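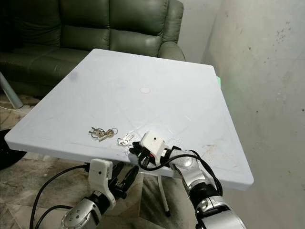 *Two sets of keys on the white table, green sofa behind.*

# The Batard deck oven

Wullen Bakehouse equipment pages. Last updated 15 Jan 2024.

If you've only baked bread in a home oven, the first batch out of the Batard is going to make you very happy. It's an electric stone-floored deck oven, squat and heavy and a bit ugly, and it bakes the best crust any of us have had from a machine that plugs into a wall. We've had it since May and I still stand in front of the glass like a child at an aquarium!

This page covers what it does, how to get going with it, and the bits and pieces that live beside it. Prices and the diary are on the bookings page.

## What it is

Two decks, one above the other, each with its own door, its own light and its own set of controls. The floors are thick stone and the rest is steel. Each deck has separate top and bottom heat, so you can have a fierce floor and a gentle roof, or the other way about if you're finishing something with cheese on it. Once you've got used to that you will resent every oven that doesn't have it.

| | |
|---|---|
| Decks | Two, heated separately |
| Inside width of each deck | 753 mm |
| Floor | Stone |
| Steam | Yes, both decks |
| Output | Up to 100 small loaves in a full day's hire |
| Timer | One per deck, loud |

The width matters more than you'd think. Long loaves go in crossways with room to spare, and you can get a proper baguette in without bending it at the end (we've all done it).

## How it bakes

Evenly, mostly. The back left corner of the lower deck runs a touch hotter than the rest, so turn your loaves two thirds of the way through and you'll be fine. The upper deck is kinder and it's where I'd put a first bake, or anything with a lot of sugar in it.

The steam is lovely. Hold the button for a slow count of three when the bread goes in and then leave it alone. More steam doesn't mean more shine. Past a certain point you just get a pale loaf with a leathery skin. Open the vent when the crust has set and starts to take colour, and leave it open to the end.

Rye is where it really sings. A dense rye in a 1000 g tin wants a long bake with the heat dropping off underneath it, and the stone does that by itself if you turn the bottom element down and walk away. I've had ryes out of this oven with a crust you could knock on like a door and a crumb that stayed moist for most of a week.

It's also a very good pizza oven, though it doesn't look like one. Bottom heat right up, top heat right up, vent open, light on. Semolina on the peel, and please brush the floor out afterwards.

## Getting started

1. Turn on the wall switch, then the main switch on the right-hand side.
2. Set both decks you plan to use. If you only need one, leave the other off.
3. Allow a full hour. The display will claim it's ready well before that, but it's measuring the air and the stone takes longer to catch up.
4. Fill the water bottle for the steam and check the tube is seated at the bottom.
5. Close both vents.
6. Load with the long peel or the loading board. Gloves on.

At the end, switch off both decks and leave the doors open a hand's width. Sweep the floors with the brass brush. No water on the stone, ever, even if somebody's blackberry galette has made a lake. Let it burn off and brush the ash out next time.

## What sits alongside it

**The Eda mixer.** A spiral mixer with a fixed bowl and two speeds. First speed does nearly everything. It's beautifully gentle with wet doughs and it won't complain about stiff bagel dough either, as long as you don't fill the bowl past the line. It's quiet enough to have a conversation over, which the old one certainly wasn't. The guard has to be fully down or it won't start. If you're pressing the green button and nothing is happening, it's the guard.

**The Li retarder.** Our cold cabinet for shaped dough. Trays and baskets both fit, and there's a shelf marked for overnight hires. Label your dough with your booking code and the time it went in. The door needs a good push to seal, and you'll hear a soft thump when it has.

**Scales.** The bench scale takes big batches of flour and water. The small one has a limit of 2000 g and is the one to use for salt, yeast and spices. Please take the bowl off it when you've finished.

**Peels, boards and baskets.** Hanging on the wall to the left of the oven. Round and oval baskets are in the tall cupboard, and the liners are in the drawer underneath. Shake baskets out and put them back dry. The linen couche cloths are hung up, never folded, and never washed with anything scented. We lost a very good one to lavender.

## Some settings to begin with

These are what I use. Yours will drift, and so they should.

- **White sourdough, oval:** top medium, bottom high, steam at loading, vent open at the halfway mark.
- **Rye in tins:** start high top and bottom, then bring both down once the top has cracked. No steam needed if the dough is wet.
- **Focaccia:** upper deck, medium throughout, vent open from the start.
- **Enriched buns:** upper deck, low bottom, medium top. Watch them like a hawk from the ten minute point.
- **Baguettes:** lower deck, everything high, plenty of steam, and don't wander off.

There's a notebook on the hook by the oven for people to write down what worked. It's turning into a wonderful thing. There's a page of cardamom bun notes in there that I'd happily frame, and a furious argument in pencil about malt.

## Before you book it

You need to have done the oven induction once. It takes an hour, you bake something during it, and you take home what you bake. After that you can hire the Batard by the half day or the full day, with or without the Eda. The Li has to be booked separately if you want dough in it overnight.

Bring your own flour, aprons and something to carry bread home in. Paper sacks are good, and so is a clean pillowcase. Don't bag anything up hot, however much of a hurry you're in.

Spare parts: door seals and light bulbs are kept in the blue box under the bench. The steam tube is due to be replaced in May and the lower deck will be out of use for that day, but the upper deck can still be booked as normal.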